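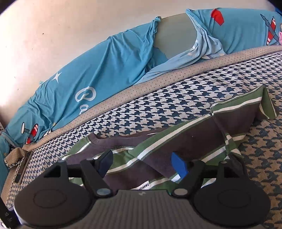
写真提供:ルドスカ共和国外務省広報室

【ルドスカ発】ルドスカ共和国のニャン・ラ(Nhàn La)外務大臣は、3/11/25、外務省本館においてコルラ共和国の外務次官率いる代表団の表敬を受け、両国関係の現状と今後の協力について、予定の時間を大きく超えて懇談いたしました。

会談の冒頭、ラ大臣は、長旅を経て到着された代表団の皆さまに心からの歓迎の言葉を述べるとともに、昨年の大雨の折にコルラ共和国の方々から寄せられた温かいお見舞いに、改めて深い感謝の意を表しました。次官からは、隣人として当然のことをしたまでであり、国境の川の両岸に暮らす人々が昔から助け合ってきたことを誇りに思う、とのお返事をいただきました。

続いて双方は、国境の町レスタミッツにおける通行手続きの簡素化について意見を交わしました。現在、通勤や通学、親族の訪問などで日々橋を渡る住民の方々には、その都度書類の提示をお願いしておりますが、新たに導入する地域通行証により、対象となる3000人の住民の皆さまは、窓口に並ぶことなく往来できるようになります。通行証の有効期間は2年とし、申請の受付は12月に始まる予定です。

また、学生交流につきましては、現在16名となっている奨学生の受け入れ枠を、次年度から200名に広げることで一致いたしました。ラ大臣は、自身も若いころチャン川の対岸の学校に学び、下宿先のご家族に言葉や料理を一から教わった思い出に触れながら、「あの食卓で覚えた言葉を、私は今も仕事で使っております。次の世代にも、同じような出会いをたくさん持ってほしいのです」と語りました。

このほか、チャン川の水質の共同調査、鉄道の接続改善、地域情勢などについても率直な意見交換が行われました。鉄道につきましては、夕方の便の乗り継ぎが悪いとのお声を沿線の皆さまから長らく頂戴しており、両国の運輸当局が年内に実務者協議を開きます。

会談後、代表団は館内の図書室を見学し、ラ大臣主催の昼食会に出席されました。次官からはラ大臣に対し、コルラ共和国への公式訪問の招待があり、大臣はこれを喜んでお受けしました。訪問の日程は、外交ルートを通じて調整してまいります。

本件に関するお問い合わせ
ルドスカ共和国外務省 広報室 報道担当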